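26 jul 2024

Retomei o carburador do Bonsu de manhã. Desmontagem completa da cuba, banho dos giclês e sopro com ar comprimido. O giclê principal que estava montado era 57, e o manual de oficina pede 50 para este coletor. Deve vir de uma revisão antiga – o Korletey tem o hábito de enriquecer a mistura em tudo o que passa pela bancada dele. Encomendei o correto à Trorkara, com uma junta de tampa nova.

Nível da boia ajustado a 20 mm, medido com a tampa invertida e sem junta. A agulha tem um ligeiro degrau no cone. Serve por agora, mas fica anotada para a próxima encomenda. Eixo da borboleta sem folga apreciável.

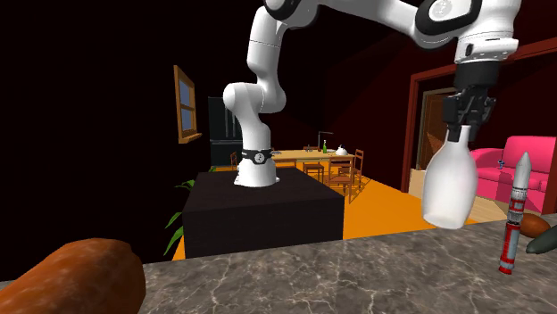

Braço branco, pinça preta no gargalo da garrafa branca (simulação).

À tarde, ignição. Platinados limpos com lixa fina, folga refeita, condensador trocado pelo de reserva. O ralenti ficou estável a 900 rpm com o giclê errado, portanto não tiro conclusões até chegar a peça. Vela do terceiro cilindro mais escura do que as outras três. Repetir a leitura depois da troca.

Telefonou a Mansa Quartey por causa da chapa de identificação. O número gravado na longarina lê-se bem, mas o último dígito da chapa está gasto e a inspeção quer os dois legíveis. Ela sugere pedir uma segunda via ao registo do clube de Brillivport, com decalque a lápis do número da longarina. Fiz o decalque, segue amanhã por correio.

O Ebenezer Mahama ficou de devolver o extrator de cubos e não apareceu. Sem ele não avanço nos travões traseiros – o tambor esquerdo continua preso, mesmo com óleo penetrante desde ontem.

Pendente: giclê, junta, extrator, mola de retorno do acelerador. Verificar também o aperto do coletor a frio.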